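Omura Offers Two-Arm Bench Cell on Trial Terms

Zavotgate began its review of the Omura bench cell in December. A spokesperson for the workshop said the cell was chosen for its handling of ordinary hand tools.

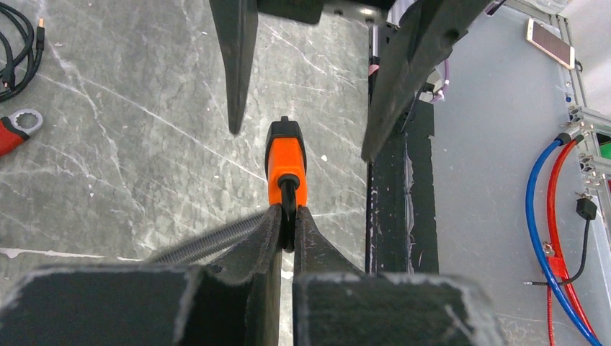
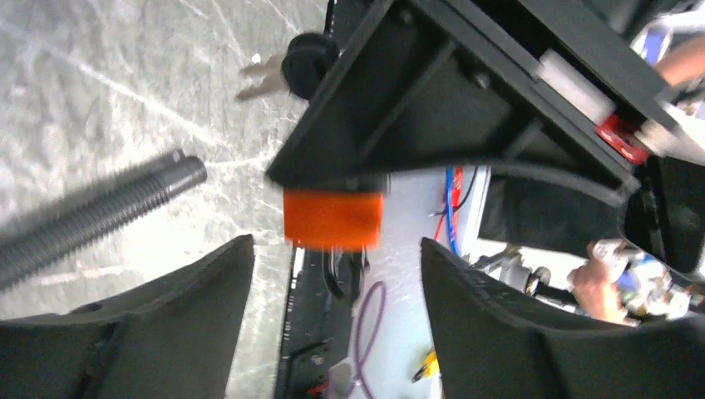

“We asked for a service contract before we asked for speed,” the spokesperson said. The trial agreement runs for 80 days – maintenance included – and covers 2 sets of gripper fingers.

Haugland, the distributor, will provide operator training. “Our staff must be able to change the fingers themselves,” the spokesperson said.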